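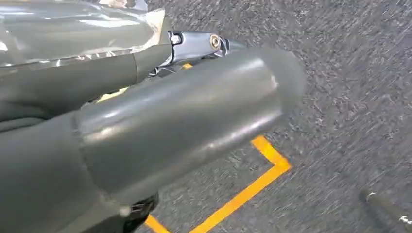
2018-01-12

Workshop notes, second draft of the Drekesdale novel. Read through chapters 9 to 14 with Aparecida Damasceno this morning. She had marked up her copy and I had not, so we mostly worked from hers.

Main problem is the letter. Lacerda finds it in chapter 10 and does nothing with it until 13. Aparecida thinks readers will put up with one chapter of him keeping quiet, not three. Tried moving the find to the end of 12. That breaks the quarrel with his sister, who refers to it on page 282. Could cut her line. She has enough to be angry over with the house sale.

The brother-in-law is still thin. We know he works for Cendex and that he lies, and that's it. Wrote a page of him alone in the car outside the school. Kept the first half. The second half explains too much.

Word counts after today:
Car scene, 497
New end to chapter 12, 674
Sister's phone call, not touched

Timeline needs checking. The wedding is in April, but chapter 11 has them picking blackberries the week before. Either move the wedding or lose the blackberries. I'd lose them. A. wants to keep them because the boy's stained shirt comes back in 14. Left it open.

Name trouble as well. Wolar is the solicitor in chapter 3 and the village in chapter 13. Must have changed it in the first draft and missed some. Search the whole file before printing again.

Point of view slips twice in chapter 14, both times into the mother. First one fixed. The other is the paragraph at the sink, where she knows what he has read. She can't know that yet.

Next: redo the sister's call without the letter in it, then send 10 to 13 to Aparecida as one file. She asked for double spacing and page numbers at the bottom. Chapter 9 is fine as it stands apart from the dog, who goes out and never comes back in.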